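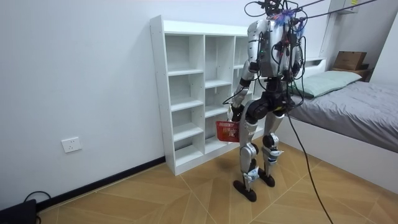
Basket in hand at the bookcase in the Skukstead practice bedroom.

In the practice bedroom at Skukstead, the furniture never gets older but it gets very tired. The same blanket is smoothed many times before lunch. The same shelves are filled and emptied, and filled again, and in the evening a hard disk goes to the office upstairs with the work of the day on it.

The work is called collecting. Skukstead wants a humanoid robot that can tidy a home, and the company has decided to teach it by examples. A person guides the robot through a small job, such as moving fruit between a basket and a shelf, and the computer keeps everything: what the cameras saw, where each joint was, how the fingers closed. One such recording is an episode. The learning system later studies the episodes together and tries to find what they have in common.

When I visited in October, the fruit and shelf job had reached 681 episodes. The team hoped to have more by then, but they threw away many in the first month. An episode is refused if the operator hesitates too long, or if a cable pulls on the arm, or if somebody walks past the door and the light changes. The last rule was dropped in August. A real home has people who walk past doors.

I had imagined that the robot would be the slow part of the day. In fact most of the time goes to putting things back. After every episode somebody must arrange the objects in a new way, following a list that the software prints. The list says which shelf and which side of the shelf, and whether the object should stand up or lie down. If people choose by themselves, they prefer the middle of the shelf at the height of their chest, and a system that learns from this will be good at the middle of the shelf and poor everywhere else.

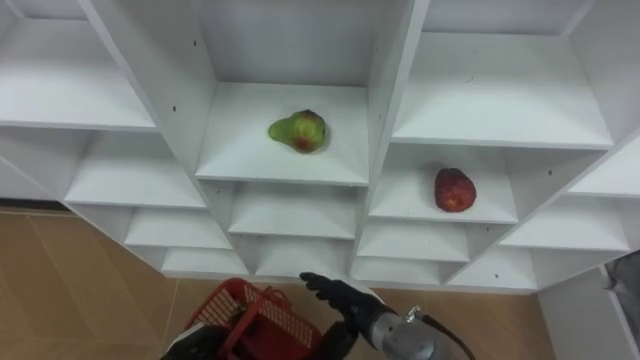
Vosthorpe, who runs a similar room in another city, would put less trust in the list: a printed order is still somebody's idea of a messy house, and it is better to let a child arrange the shelf for one afternoon. At Skukstead they have heard this opinion before and they do not reject it. They plan to try it in the new year, with a limit of 64 episodes, and compare.

Fruit was chosen because it is not regular. A wooden block has the same shape each time, but every pear has its own neck and its own way of rolling. The fingers have to close enough to hold it and not so much that they mark the skin. Operators told me they need nearly 70 tries before their hands become calm, and only after this do their episodes enter the main collection.

The guiding is tiring in a way that is hard to see from outside. A shift lasts 2 hours and then another person takes over, also when the first one feels fresh. The refused episodes show why - in the last part of a long shift the movements become short and careless, and the system would learn this too.

The next collection, under the name Prirkside, will use the bed. Folding a blanket is much harder to record than placing a pear, as there is no single moment when it is finished. The team has already argued for a week about how flat is flat.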